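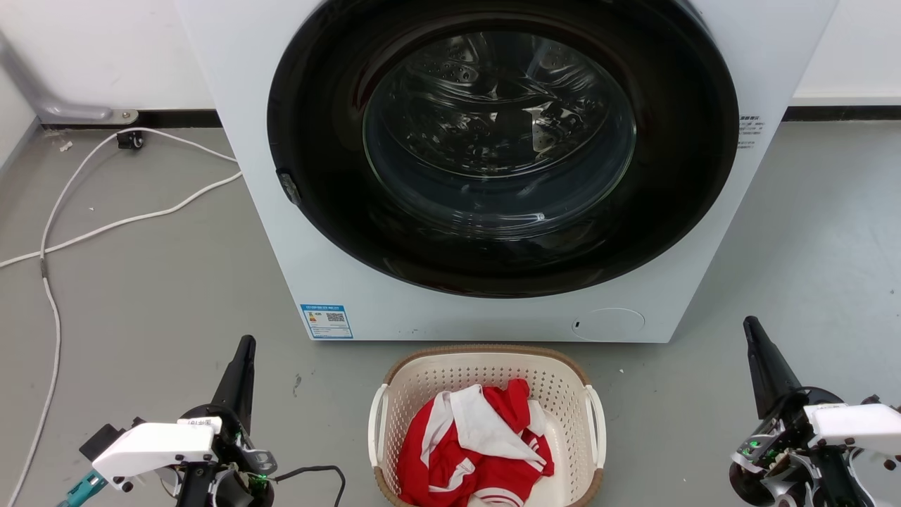 ## About Trustcombe

Trustcombe is a small charity that works with people who have been arrested, charged or released from custody in Umlow and the villages nearby. We are independent of the police and the courts. Our help is free and we don't ask anyone to prove what they earn.

Most people come to us in the first few days after an arrest. They may have been given a bail sheet they don't understand, or had their phone taken as evidence, or missed a shift because they were in a cell overnight. We go through the paperwork with them, explain what each condition means and help them find a solicitor if they haven't got one. We are not a law firm and can't give legal advice on a case.

### How we started

Deolinda Falcão and Joaquim Lobo set up Trustcombe after working together as appropriate adults, sitting in on police interviews with young people and vulnerable adults. They kept meeting the same people again a few weeks later, often for missing a court date or breaking a condition by mistake. The first office was a single room over a shoe repairer's on Primside Road. We still have the room and use it for storing files.

### What we do

- **Court reminders.** We ring or text the day before a hearing, and again in the morning if asked.
- **Going with people to court.** One of us can wait with you and your family. We can't speak for you in the courtroom.
- **Drugs and alcohol referrals.** We can book a first appointment with the local service, usually within two weeks.
- **Families' line.** For parents, partners and others who want to know what happens next. Ask for Margarida.
- **Driving matters.** Help with reading penalty notices, court forms and letters about disqualification.

In our last full year we supported 187 people, and 90 of them asked us to go to court with them.

### Who we are

There are four paid staff. Deolinda Falcão is the manager. Margarida Azevedo runs the families' line and the reminder service. Hélder Caldeira covers the magistrates' court and knows the listings office well – he is the person to ask if a hearing has been moved. Beatriz Salgado joined in February and looks after referrals. Joaquim Lobo retired from the day-to-day work but is still a trustee.

### Privacy

What you tell us stays with us unless we think someone is at risk of serious harm. We don't pass information to the police about past offences. Notes are kept in a locked cabinet and destroyed after two years, or sooner if you ask us in writing.

### Finding us

The office is on the ground floor of Kaplan House, Umlow, next to the bus station. There is a ramp at the side entrance. You can drop in on any weekday morning, and afternoons are by appointment – please ring first, as we are often at court.

Page last checked 09/08/2022.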